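Tulip weekend brings record crowd to Steltcombe hall

Print | E-mail

What a turnout! The spring flower show at Steltcombe filled the old market hall from the moment the doors opened, with 123 entries and queues for tea right out to the car park. Nneka Usman took best in show for her parrot tulips, grown from bulbs she'd nearly given up on after the wet winter (well done, Nneka!). The plant stalls raised £2000 for new raised beds at the primary school.
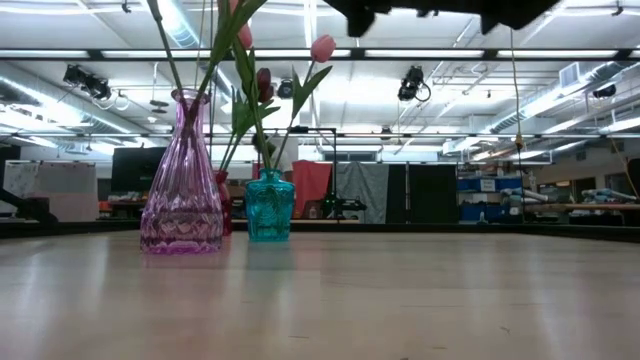 STELTCOMBE, April – Tulips in coloured glass were a big favourite with visitors, and Reshma Mabuza is already planning a whole table of them for next year. Entry forms will be at the library from January.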